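Pushing cell stops on contact fault at low height

Timo Hellwig
Cell 6, one dark grey finger on the wrist, maple board on the perforated table. The arm trips a contact fault on low pushes. Tip height was taught last July – same board, same blocks.

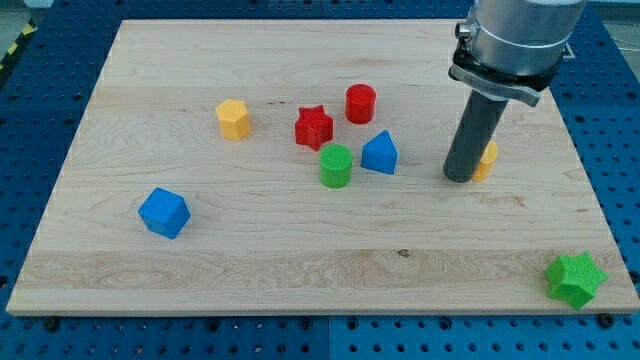 2 replies

Ivanyshyn
Check the board for bow. Slacken both front fasteners, reseat, nip up evenly, then re-teach the tip height at all four corners.

stullari_482
Had this too. Try a slower push.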